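Gustside Kitchen Words

A word list of what people call the things in their kitchens, and what they call the jobs they do with them.

What's in it

There are 4,000 entries, each one a word or short phrase given to us by someone who grew up in or near the Gustside valley. We asked about pots, cloths, crumbs, lids, leftovers, the skin on boiled milk, the end of a loaf, the noise a kettle makes before it boils, and a great many other things that most dictionaries pass over. The answers were wonderful. If you have never stopped to wonder what your neighbours call the damp ring left by a cup, I hope this list gets you asking!

The entries come from 25 villages and from 563 speakers. Some speakers gave us a single word on their way out of the shop. Others sat down with a pot of coffee and kept going until it got dark, and those long sessions are where the best material is.

Files

words.csv is the main table, one row per word per speaker.
speakers.csv has age band, village and the languages spoken at home.
prompts.txt has the questions as we asked them, in order.
notes/ holds the longer stories, one text file each, named by speaker number.
audio/ has short clips for the speakers who said yes to being recorded (mono, 64 kbps, good enough to hear the vowels).
pictures/ has the loose illustrations used in this README and in the printed booklet.

Columns in words.csv

id: a plain running number. Gaps are rows we withdrew.
prompt: the number of the question in prompts.txt.
word: the word as we spelled it. See "Spelling" further down.
gloss: a short meaning in everyday English.
speaker: matches speakers.csv.
heard_from: mother, grandfather, school, army, radio and so on. Free text, and a bit messy.
still_used: yes, no, or "only as a joke". That third answer was not on our original form. So many people said it that we added it, and it has become my favourite column in the whole file.
comment: anything else.

How it was gathered

Despina Milošević wrote the first set of prompts and tried them out on her own family, who disagreed about nearly everything. Her list of kitchen jobs is still the backbone of the collection. Stavros Spahić joined in January and did most of the visiting in the upper villages, where the road is poor and the cheese pastries are excellent. I typed, sorted and pestered people.

We read each prompt aloud and let the speaker answer in their own time. Pointing was encouraged. If there was a real object to hand we used that, because people get shy about the word for a ladle when you describe a ladle to them, and lose all shyness once they're holding one. For things that weren't in the room we described the thing slowly and waited.

We didn't correct anybody, and we didn't say what the village next door had told us until the end of the visit. After that, of course, we told them everything, and often got five more words out of pure indignation.

Spelling

The valley has no settled spelling, so we made our own and stuck to it. Long vowels are doubled. The soft "l" heard in Vlachou is written ly. Stress is marked with an apostrophe before the stressed part, but only where it falls somewhere you wouldn't guess. If you know the local speech you will find things to argue with, so please do write in.

Older entries used a different mark for stress and a few of those may still be hiding in the comment column.

Some favourites

The question about the crust at the bottom of the rice pan brought in the greatest spread of answers. In Vlachou it is usually "the cook's share". Lower down the valley it's "the floor", and children are sent to "sweep the floor" with a spoon. One very old lady called it by her late husband's name and would not say why. That one is in the notes, with her blessing.

A cloth can be a wiping cloth, a dry cloth, a bread cloth, a cloth for guests to see, or a cloth that used to be a shirt. There are separate words for all of them, and one family had a word for the last kind while you could still tell whose shirt it was.

Anything lying on its side that ought to be standing up, such as a jug or a bottle, is said to be "having its Sunday". I use this one all the time now. There is a different word for things that have rolled, and a ruder one for things that have rolled and leaked.

Known gaps

Men under thirty are thin on the ground, mostly through our own timing: we tended to visit in the mornings.

Gas and electric cookers get far fewer words than wood stoves. It may be that there are fewer words, or it may be that our prompts were written by people who love wood stoves. Treat any comparison with care.

The heard_from column depends on memory. Two sisters gave different sources for the same word, both with total confidence, and we kept both.

Audio clips vary a lot. Kitchens are noisy, and you will hear dogs, taps and one remarkable clock.

Using the list

You are free to copy, print, teach from and build on the words, glosses and notes, provided you credit the Gustside speakers as a group. The audio is for listening and study only. Please don't try to work out who any speaker is. In villages this small it would be easy, and they trusted us.

If you make something out of it, a poster, a school quiz, a song, a tea towel, we would love to see it. A primary class in Funduvo made a memory game from the cloth words and it's fiendishly hard.

Adding words

Send new words with the village, the meaning and who you had it from. One word is plenty. Elent, our little sorting script, checks for repeats and puts new rows at the bottom of the file, so you don't need to look through the whole thing first. Repeats are welcome all the same, as a word heard twice is a word we can trust a bit more.

Next on the wish list: larders, jam, and everything to do with drains.
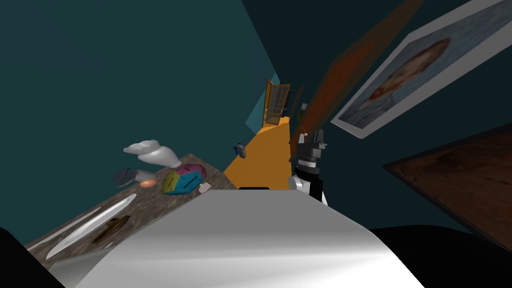 Having its Sunday: a white vase or bottle on a mottled table top (computer render, from pictures/)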